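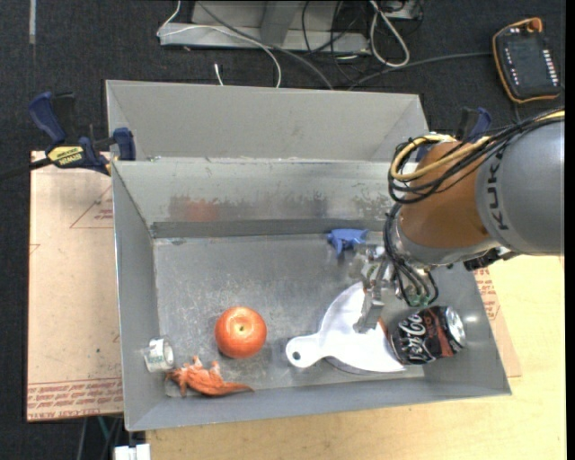 Cistham Sermon Transcripts: data card

Summary
Text transcripts of Sunday morning sermons preached at Cistham Chapel and its sister congregation in Virness. Each file holds one sermon, split into passages of no more than 2000 characters. The Bible reading is stored in a separate field and is not repeated in the sermon text.

Contents
sermons/ — plain text, UTF-8, one file per sermon
readings.csv — book, chapter and verse for each sermon
speakers.csv — speaker code and congregation

Known gaps
The December carol services are left out, as they had no sermon. In 23 files the opening prayer was not recorded. Two Virness files have the closing hymn announced in the middle of a passage; these are marked in readings.csv.
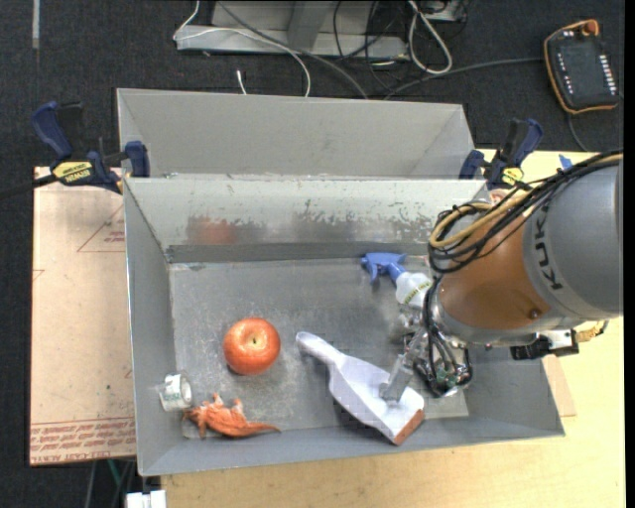 Metal bin with apple, toy and roll of tape.

Preparation
Transcripts were typed by Kanokwan Ruangrit and checked against the audio by Vanderleia Holanda. Names of people prayed for were replaced with [NAME]. Spelling follows British usage. Hesitations were dropped — repeated phrases were kept.

Version
Release 2, Sunday, June 23, 2019. Replaces release 1, in which 15 readings carried the wrong chapter number.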